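3.2 Sorting the follow-up calls

We phoned patients in the first weeks after valve surgery, and I'll admit I underestimated how much they'd want to talk! The Drarnberg clinic gave us a list of 516 people, and 500 of them picked up.
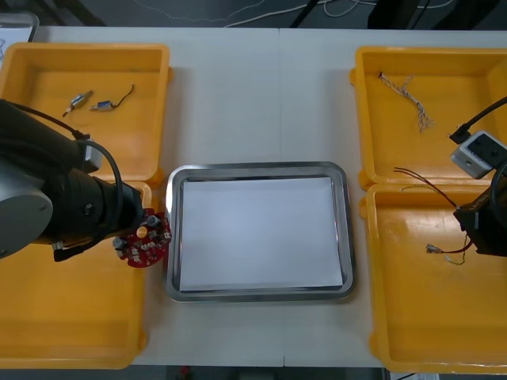
Most calls ran up to 10 minutes, and sleep came up far more than pain did. I sorted my notes into four piles (sleep, pain, pills, mood), with a fifth for anything that fit nowhere. If you want a picture of it, think of the layout in Figure 1, with yellow bins in pairs on either side and one steel tray in the middle. My middle pile got big fast.

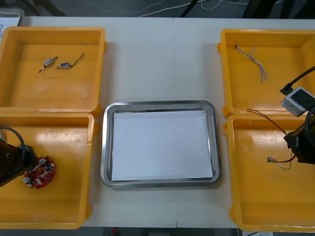 Figure 1. Photo: Orvokki Pelkonen

So we went back and read 80 of those leftover notes out loud, together, on a Thursday. Plenty were about driving, or lifting a grandchild, or when it's okay to

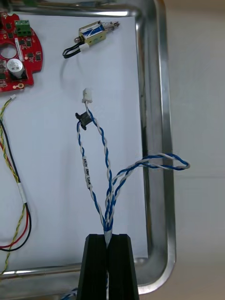 go back to the garden. We added "daily life" as its own group and re-sorted everything before running the counts in Section 4.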